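Do you really need a key tray? I have my doubts

I have now read four separate articles telling me that my life will be calmer once my keys have a "home." One of them wanted me to buy a walnut dish for 80 dollars. For keys! I own two keys that matter. They are on one ring. I am not sure they need a house of their own.

Still, I lose them as much as anybody, so I spent most of September trying out the advice. 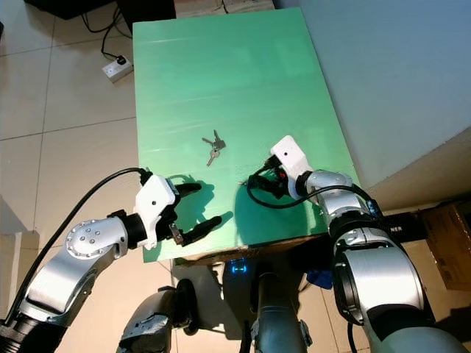
Two keys on a ring, on a green board.

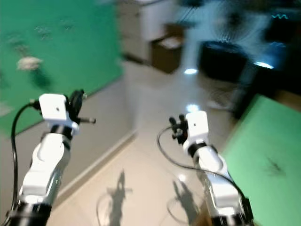 The first rule everyone repeats is to keep a clear surface and always put the keys in the middle of it. Fine. A plain color does help, I will give them that. Silver on light green is easier to spot than silver on a gray counter covered with mail and coupons. But shiny surfaces are a pain in the evening, when the lamp is on and you get glare all over the place, and a small bunch of keys can hide in that better than you would think. I walked past mine twice one night at 11.

The second rule is the hook by the door. I bought the Kistach one, which is supposed to hold 15 keys and a dog leash. It came with a strip of adhesive and a lot of confidence. It was on the floor by the second week. I put it back up with a real screw and it has been fine since, but then I could have used a nail from the coffee can in the garage and saved myself the trip.

Third was the tracker tag. I tried the Pastlow, which beeps when you press a button on your phone. This works very well as long as you know where your phone is. I mostly don't. The reviews page says it has 1000 happy users and I would like to ask a few of them what they do on the mornings when both are missing. It also makes the ring fat enough that it no longer fits in the little front pocket of my jeans -- the one place I always used to find my keys.

Then there is the "entry station" idea, with the bench and the baskets and the labeled drawer. The Tultanside catalog has one for 500 dollars before shipping. My front hall is about as wide as the door. I measured it anyway, out of fairness, and you would have to climb over the bench to get to the kitchen.

What I have ended up with is pretty dull. I took the old gym key off, and the one for a bike lock I no longer own, and the little plastic supermarket card. Fewer things on the ring means less to dig through, and the ring lies flat. They go on the same spot on the table when I come in. If there is junk on that spot, the junk gets moved first.

Has it worked? Mostly. I still found them in a coat last week. I'm going to leave the hook up through the winter and see whether I ever use it, and if anyone has tried the Shabalala magnetic strip, tell me how it does with brass keys, as I have my suspicions about that one too.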